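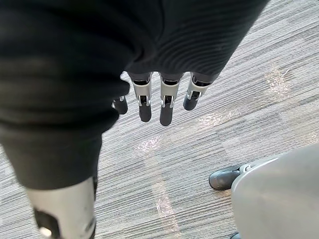
Wrist camera: fingers under the edge of the dark fabric, glare on the carpet.

Print this page | E-mail this page

Jun 26, 2022
Posted by the bench notebook, Castanent project

Slide rack, remote control. Kept 15 demonstrations today and threw out four. The four were all mine.

The task as written in the Castanent plan: "tidy the footwear." I objected to this wording in April and I still object to it. Tidy according to whom? We have six light-colored slides on two shelves, three on the top and three on the second, with one of the lower three off by itself at the left and the other two close together on the right. One operator looks at that and closes up the gap. Another takes a slide down from the top to give the lone one a partner. Both are fine, both got saved under the same label, and the policy will be asked to learn the average of the two. The average is a hand that stops in front of the second shelf and dithers. I have seen that hand before.

So for today I fixed the goal: single slide on the second shelf goes right until it is next to the pair. One object, one shelf, right-to-left is forbidden. It's a dull task. At least a stranger could look at the end state and tell whether it was done.

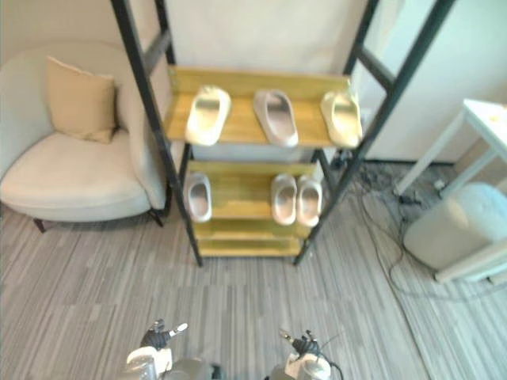
The starting pose got argued over again. Current rule is both hands up in front of the body, torso facing the rack, operator waits for the tone, then goes. Fladov's setup notes say the pose "need not be exact." I'd like to see what that claim rests on. When I scrubbed through last month's set, the left hand started higher than the right in a good share of the runs, and there was a different approach path to go with it. Possibly harmless. Possibly the model reads the starting height as a hint about which way the operator plans to go. We don't know and we aren't testing it, we're just repeating what the setup notes say.

Also on the pose: with the robot standing back from the rack, the first part of every run is walking or leaning, and nothing gets touched. In the old set that stretch is the longest piece of the recording. I'm trimming it from the training copy and leaving it in the raw copy. If someone wants to teach the approach, they can record the approach.

Operator notes, mostly complaints:

- The glove mapping squashes the thumb. You think you are pinching the strap and the fingers close next to it.
- The delay is small but I start to overcorrect after a few runs. My second and third demonstrations were better than my ninth. I'd cap a sitting well before people feel tired.
- Depth at the shelf is bad through the headset. I kept stopping short. Leaning my own head left and right helps, which then moves the robot's head, and that goes into the data too.
- Grabbing by the strap from the front is easy to do and hard to do twice the same way. Pushing the slide sideways along the board with the backs of the fingers is more repeatable. It looks clumsy and I expect it to be voted down for that reason.

That last one deserves a proper comparison. Everyone assumes a grasp is the better demonstration because it looks like what a person would do. A person has skin on their fingers and can feel the foam give. We have finger positions and motor current, and the current signal is mostly noise at that load. If the push gets the slide there, I'd take the push.

Tried hand guiding too, on the right arm only. Arm in the soft mode, me standing at its side and steering the wrist. The Ruiz-Ortega method, as it is called in our plan, although what we do has drifted a fair way from their write-up. Good: the contact at the shelf is much cleaner, and I could feel the board through the arm. Bad: my own body ends up in the head camera for most of the run, and there will be nobody standing there at run time. Cropping me out was suggested. Cropping me out also crops out the rack. I logged the hand-guided runs separately and did not mix them in, and please don't mix them in later because the count looks low.

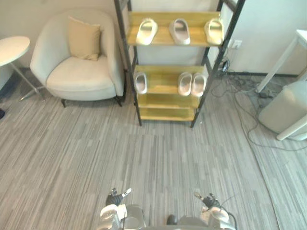 Cables. The loose run along the floor to the right of the rack, by the outlet, needs to be either taped down for good or taken away for good. I don't care which. What I don't want is for it to be in one place for half the data and in another for the rest, and for the network to find that out before we do. Same goes for the pillow on the armchair. I'd rather move things on purpose, write down when, and have real variation than get it by accident.

The glare on the carpet is the other thing. It shows up strongly from the wrist and I can't say yet how much it moves during the day. The wrist stream is the one everybody says will save us on fine contact. Maybe, but when the hand is hanging low it mostly looks at floor, and when fabric gets in the view it looks at fabric. I'd want a run with the wrist stream switched off before anybody claims it helps. Zedeck's training script has a flag for this. I set it once and it changed nothing in the log, so either the flag does nothing or the log doesn't report it. Asked. No reply yet.

On numbers. The shared folder says 1436 episodes. I went through the index and 734 of them have a usable end state, by which I mean a last second where the hand is clear of the shelf and the rack can be seen. The rest include aborted runs, calibration wiggles, and duplicates with a new time stamp. The slide deck uses the big number. I've asked for it to be changed and have been told that the other figure "undersells the effort." The effort is not what is being trained on.

To do:

- Rewrite the task card with a start state and an end state. Rename the label so old runs can't fall in with it.
- Push against grasp, same operator, same sitting, alternating.
- Fix hand height at the start with a check in the recorder. Refuse to start if it's off.
- Wrist stream off, once the flag question is answered.
- Decide about the cable.
- Find out who changed the glove scale and put it back.

Battery on the left glove is going again. Spare is on charge.

Back to top | Contact the Castanent bench | © Castanent project notebook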